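Udano recalls gripper firmware after crushed-fruit fault

Udano has told customers to stop using the latest firmware on its two-finger grippers after a force-limit fault caused the fingers to keep squeezing once they had hold of something. The company says 149 units are affected. It describes the problem as "a calibration inconsistency under low-load conditions," a grand way of saying it can mash the fruit.

The fault came to light in August at Brareck, a small firm that records people sorting and picking up household items with hand-held versions of the tool. Those recordings are later used to train robot arms. Much of the work is done with soft produce, strawberries and tomatoes included, laid out on a tray and moved from one spot to another.
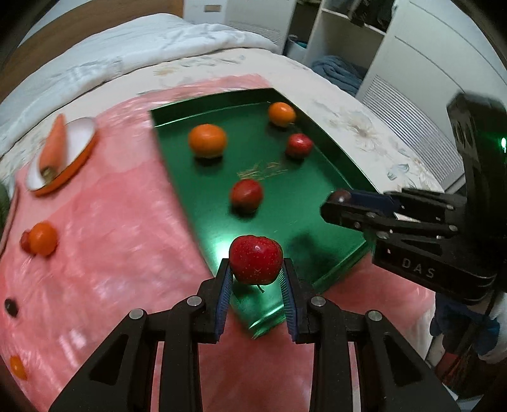 What went wrong

According to the notice, the firmware misread the load on the finger pads after 20 minutes of steady use. Instead of holding at the set limit, the motor assist went on closing in small steps. On a hard object the user would hardly notice. On a ripe tomato, the result was a split skin and a bad recording.

Brareck says it threw out 40 sessions before anyone traced the cause to the update. Udano's support desk had first blamed worn pads and offered to sell the firm new ones. The replacement pads made no difference.

The company insists there was never a risk to users. That may be so, but its own notice tells people to keep bare fingers away from the jaws until the older firmware is back on. Both statements can be found on the same page, two paragraphs apart.

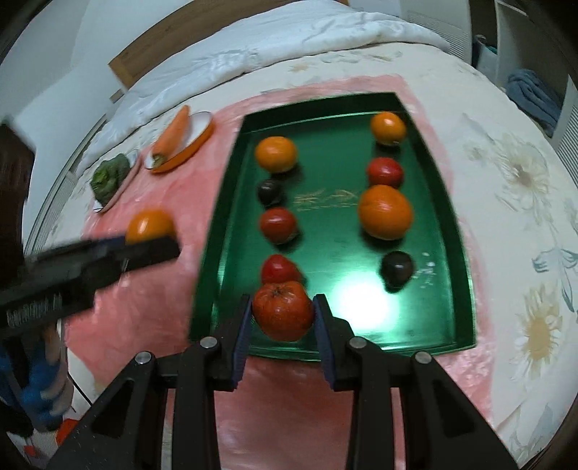
Udano also says the update passed 1,000 test cycles before release. It has not said what was being gripped. Ashour, which resells the tools, lists foam blocks and plastic bottles as the standard test objects in its product guide, and neither one bruises.

A fixed version is promised within weeks. Customers can roll back by cable in the meantime, a job that takes up to an hour per unit. Oltesura, a competing toolmaker, has already offered trade-in credit to anyone who would like to skip the wait, though it has not published test results for soft items either.

Udano did not answer questions about refunds for lost work.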